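Unit 2: From Camera Image to Grasp Command
Course handout, Tovance lab track

The sorting task uses both arms and one planner. Each cycle, the perception node segments the sheet, drops anything inside the bin outline, and passes the remaining objects to the planner as a list of poses. The planner picks an arm for each pose and checks the path for collisions before any motion is sent.

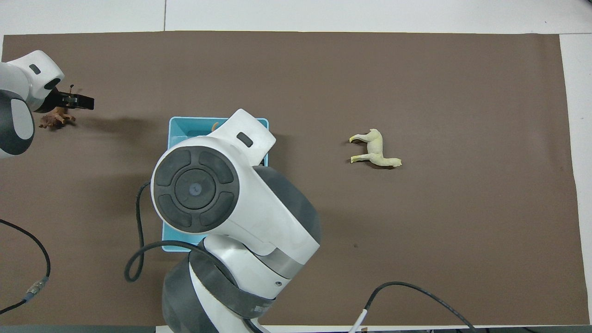 One remark from the last run of the course was that the arm should be picked by distance alone, and that checking the other arm's position every cycle wastes time. Try it in the Prudar simulator first. With the check turned off, we logged 88 arm conflicts in 194 cycles.

Occlusion is the second problem. An object under a link disappears from the mask, so the tracker must hold its last pose for a set time before deleting it.

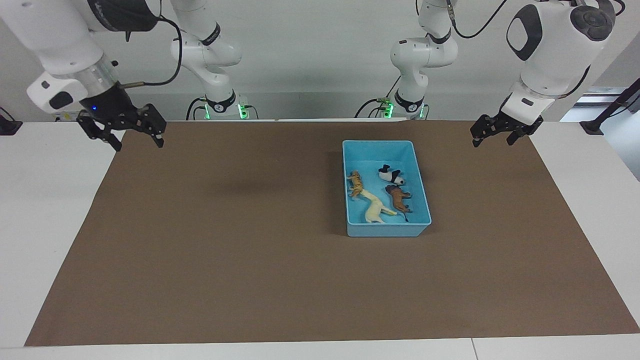 The stop condition is set in the task file. Do not stop on an empty object list by itself, as a blocked view gives the same result. Move both arms to a clear pose first, then run detection again on the sheet and the bin. With the grippers up over the back edge of the mat and the tiger, the panda and the other animals lying in the blue tray, the sheet mask should come back empty and the task can end.

For the lab: set the hold time to 2 seconds and save your log.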